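Midtbø doc: anyone else seen the long cut?

Page 1 of 2

plonkfan503
Posted 23 May 2024

So I finally sat down with the Midtbø documentary, the long version that Plonitz put up for subscribers, and I have thoughts. For anyone who missed it, this is the one on the Braveck ferry company and the family who ran it into the ground. The short cut played a few festivals and I liked it fine. The long one adds 29 minutes and I think almost all of it is the brother.

I know people are going to say it drags. It does drag a bit in the middle, when they go through the court papers page by page. But the interview with the brother on the dock is the best thing Subira Odera has ever shot and I can't believe it wasn't in there the first time around! 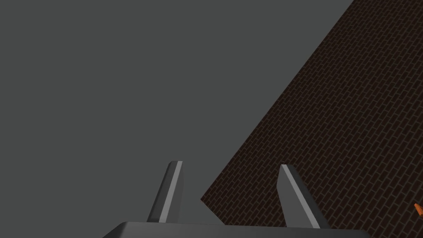 The brother changes how you see the whole last half hour. In the festival cut he's a name people mutter, and you figure he took the money and ran. Now you get him talking for ages, contradicting himself, getting mad at the crew, coming back the next day to say sorry. I'd put him up against a big dark brick wall with plain gray next to it and nothing else, and just let him go, he's that good. Anyway, curious what everybody else made of it.

ratchet_lou
Have to disagree, sorry. I thought the brother stuff was self-serving and Odera let him get away with it. He says he never saw the second set of books and she just moves on?? The short cut was tight and angry. This one feels like the lawyers asked for equal time.

plonkfan503
She doesn't move on though, she goes back to it after the funeral section. He's asked twice.

ratchet_lou
He's asked twice and he dodges twice. I'd have liked a third.

colier_girl
I grew up near Colier so I come to this with baggage. My aunt bought shares in the ferry. What I want to know is why Britt-Marie Bråten gets four minutes in total when she was the one who wrote the letters. She's the reason there was a case at all! Both cuts treat her like a local color character with a nice sweater.

Also the apartment re-creation bits, ugh.
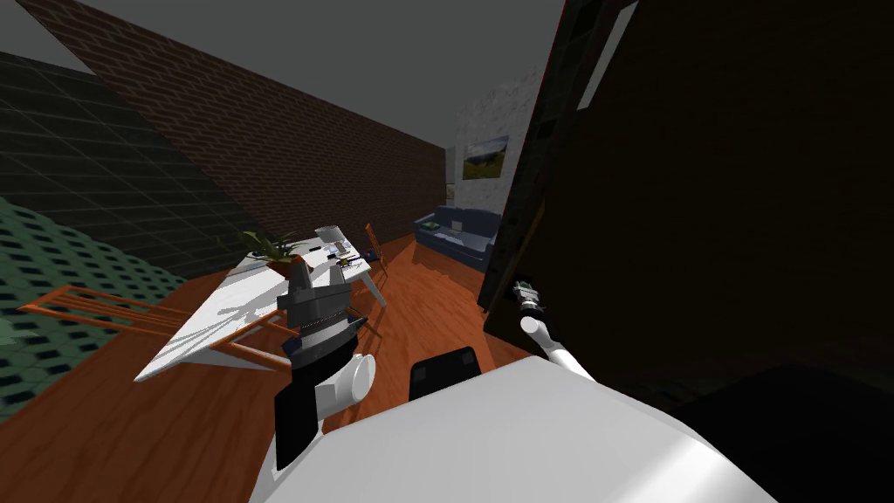 White table on the left, dark furniture on the right

If you go by her statement, the accountant was by the table the whole time and couldn't have heard the call in the hallway. The movie has him hearing it. That's a pretty big thing to get wrong and I haven't seen one review bring it up.

hollis_n_co
Ok, that's interesting. I took it that he heard it from the stairs? Might need to rewatch. I don't think the re-creations are meant to be exact, there's a card at the start that says scenes were compressed.

colier_girl
The card covers a lot of sins.

hollis_n_co
Fair. I still like them more than the usual blurry actors pouring whiskey in slow motion.
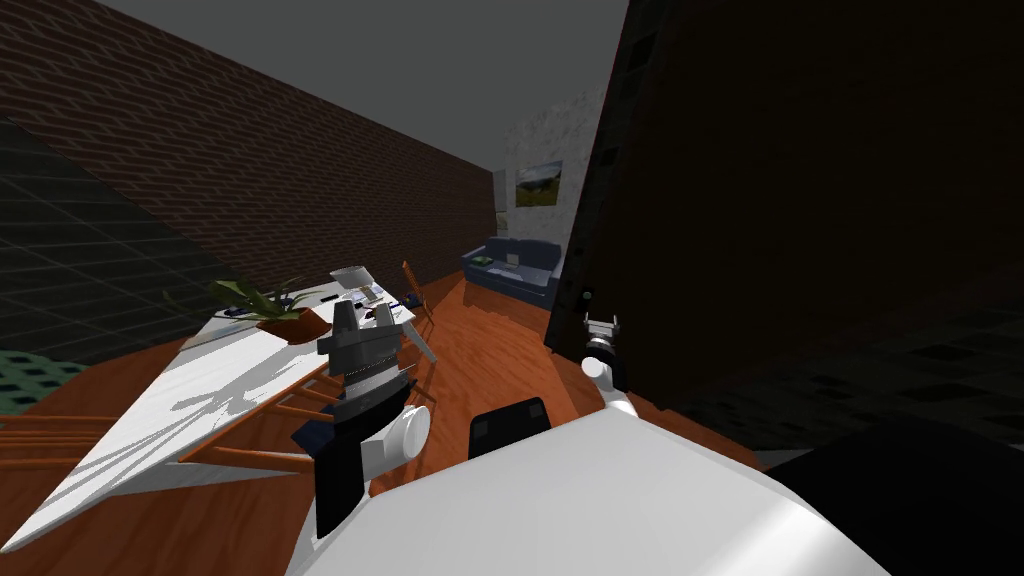

Blue sofa at the far end, landscape on the wall over it

The sofa matters since both sisters say they were sitting down and the father says they were on their feet. Odera plays it both ways and doesn't pick. I thought that was the smartest thing in the movie, and it's in both cuts.

ratchet_lou
I'll give you that one. The two versions of the argument are great. My problem is everything after the ferry is sold.

dmitri_underscore
Did anybody get the sound dropping out on the Plonitz stream? Mine went silent in the courtroom and came back when they were on the boat. Support gave me ticket number 2497 and I've heard nothing for over 2 weeks.

plonkfan503
No trouble on mine, but I watched on the TV app. Try that instead of the browser.

dmitri_underscore
TV app worked, thanks. And now that I've heard the courtroom part I'm with lou, it could lose ten minutes.

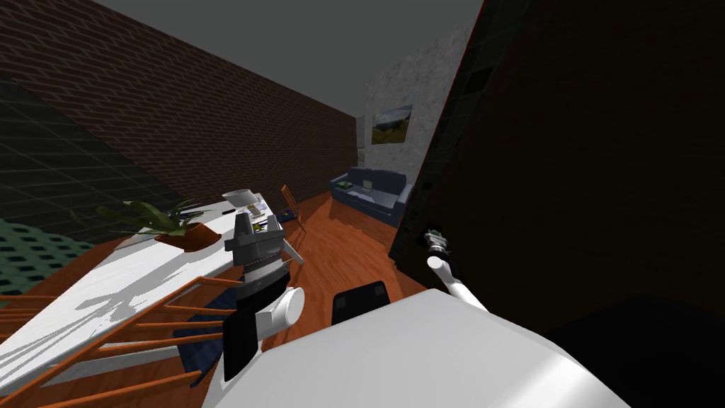
colier_girl
I went back and checked the argument again last night with the statements open next to me. The movie has the younger sister throwing the keys across the room, and in her own statement she says she put them down and walked out. Small thing, but then everyone in the second half keeps calling her the one with the temper. Picture a long white table like this one, with the potted plant on it. If she'd really thrown the keys from the sofa end, somebody would have mentioned where they landed, and there isn't a word on it from any of them. I'm writing to the distributor. Probably pointless!

hollis_n_co
Post it if they write back. I heard there's a Q&A with Odera in June, so maybe send it in there too.

ratchet_lou
If she takes questions I'm asking about the second set of books.

plonkfan503
Of course you are lol. I'll start a new thread when they put the time up.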